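**Lundthorpe to Open Desktop Computer Teardown and Reuse Line at Draltora Site**

October 2019

Lundthorpe, which collects and refurbishes used office equipment, will open a new line for desktop computers at its Draltora site in December. The line will take in retired tower computers from offices, schools and public buildings, sort them, and either return them to working order or take them apart so that the usable parts can go into other machines.

The company expects to handle 400 towers a month once the line is fully staffed. Towers are still a large share of what comes through the door, even though many offices have moved to laptops. Most of them were retired on a schedule, and a good number arrive with memory, drives and power supplies that have years of use left.

Until now, desktops received by Lundthorpe have been sent out whole to other shops for sorting. Bringing the work in-house means customers will get one report from one company, and parts can be matched to repair jobs in the same building.

**How the line works**

Each tower is logged on arrival and given a paper tag that stays with it to the end. Drives come out first and go to a locked cage for erasure. A drive that can't be erased is shredded. The customer receives a list of drive serial numbers showing which of the two was done.

After that the tower is laid on its side with the cover off, so that the board, the memory slots and the power supply can be reached from above. It is cleaned with low-pressure air and checked for swollen capacitors, bent pins and damaged cables. Machines that pass are tested with known good memory and a test drive. Machines that fail are marked for parts.

The order of removal for parts machines is fixed: memory, expansion cards, cables, drive brackets, power supply, processor and cooler, then the board. The order was settled during a trial at the Draltora site, where the first plan had the power supply coming out before the memory. In many small cases the supply sits over the lower part of the board, and taking it out early meant that its leads dragged across the slots. Memory now comes out first in all cases, large or small.

Parts are sorted into four groups:

- memory, sorted by type and size
- boards with processors
- power supplies, sorted by connector and rating
- brackets, latches, slot covers and drive rails

The last group was added at the request of the repair staff. Plastic latches and slot covers are cheap when new but hard to find for older cases, and a machine with a missing latch is often turned down by buyers even when it runs well. Lundthorpe will keep these small parts in labeled drawers by case model.

Power supplies are tested under load and are not opened. Any supply that fails goes out with the metal and electronics scrap, with its cable ends tied back. Empty cases that are straight and complete are kept for rebuilds. The rest are flattened and sold as steel.

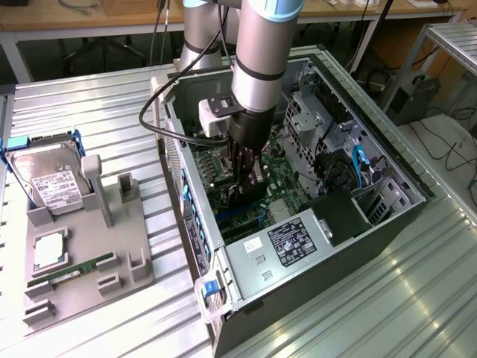
A school district that took part in the trial said the tagging had been the most useful piece for its own office, and that it would still like to see the parts list sent out sooner than 30 days after pickup. Lundthorpe has kept the 30-day limit for the full report but will send the drive list as soon as the erasure work is finished.

**Refurbished machines**

Towers that are returned to working order will be sold under the Prurkell name, which Lundthorpe already uses for its refurbished monitors. Each Prurkell desktop will come with a clean drive, a tested power supply and a printed sheet that shows which parts were replaced. The sheet also lists the memory type and the number of free slots, so a buyer can add to the machine later without opening it just to find out what fits.

Prurkell desktops will be sold in lots of three or more to schools, libraries and small offices. Single machines will be sold at the front counter when stock allows. Keyboards and mice are not included but can be bought separately.

**What Lundthorpe will accept**

Lundthorpe will accept desktop towers of any brand, working or not. Cases may be missing covers or drives. Machines that have been wet or burned should be reported before pickup - they are handled apart from the rest. Monitors and printers can go on the same truck but must be listed on a separate line of the pickup form.

Customers should remove discs, memory cards and USB sticks before pickup. Power cords may be left in a box with the load and don't need to be matched to machines. Passwords set in the machine's startup menu should be cleared where possible, as a locked board usually can't be resold.

Pickup requests for December are open now. The pickup form and the current list of accepted equipment are available from the Lundthorpe office.

**About Lundthorpe**

Lundthorpe collects, repairs and resells used office equipment. Its Draltora site includes receiving, testing, repair and storage areas, along with a front counter for walk-in sales.

Press and customer inquiries: Lundthorpe, Draltora site, front office.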